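Le décalage

Le ticket était arrivé vendredi à l'heure du déjeuner. Intitulé : « Kurkau, poignet droit, offset ». Auteur : Octavio Huaranga. Priorité 2. Aucune pièce jointe.

Veronica Jitaru l'ouvrit après le départ de l'équipe. La cellule Kurkau existait deux fois, une fois en métal chez Skisance, à Dadden, et une fois en modèle sur le serveur. On ne touchait pas à la première sans avoir corrigé la seconde. La règle venait de Meifang Lei, qui avait quitté l'entreprise en août et dont le nom figurait encore dans l'en-tête de tous les fichiers de configuration.

Elle chargea le modèle, coupa la planification automatique et passa les deux bras en pas à pas.

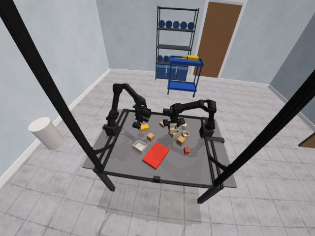

L'offset déclaré était de 12 millimètres sur l'axe de l'outil, valeur trop ronde pour une usure. Elle relut l'historique. Les bases n'avaient pas été déplacées, le châssis non plus. Elle laissa le bras gauche en attente près du bloc jaune et ne travailla que sur le droit, dont la pince pointait vers les deux boîtes beiges qui se chevauchaient. Le cube rouge, isolé vers l'avant de la table, lui servait de repère. Elle n'avait jamais demandé à Meifang pourquoi les étagères du fond étaient modélisées, ni la porte. Aucun calcul de trajectoire ne s'en servait.

Elle compara les deux descriptions d'outil. La ligne fautive se trouvait dans celle du bras droit : longueur de bride, 80. Celle de gauche indiquait 92. Quelqu'un avait remonté l'ancienne bride dans le fichier, sans commentaire. La signature était celle de Meifang, la date celle de son dernier jour.

Veronica appela Octavio.

« À Dadden, vous avez quelle bride à droite ?
– La longue. On l'a changée au printemps.
– Mesure-la. »

Elle entendit un tiroir, puis le pied à coulisse posé sur une tôle.

« 92. »

Elle corrigea la ligne, recompila, relança l'approche à vitesse réduite et bascula sur la caméra de la pince.
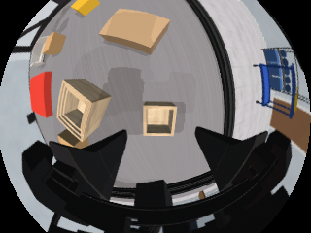 Vue de la pince : la petite boîte ouverte entre les deux doigts.

L'écart résiduel restait sous la tolérance. Elle répéta l'approche pendant environ 30 minutes, en faisant varier l'orientation du poignet, puis enregistra.

Le système réclama un commentaire. Elle écrivit : « Bride droite, longueur rétablie. » Le champ suivant, « Responsable de la cellule », était rempli d'avance. Elle effaça le nom de Meifang Lei, laissa le curseur clignoter un moment, puis tapa le sien.

Octavio était toujours en ligne.

« Je peux réarmer ?
– Attends que le fichier soit descendu. »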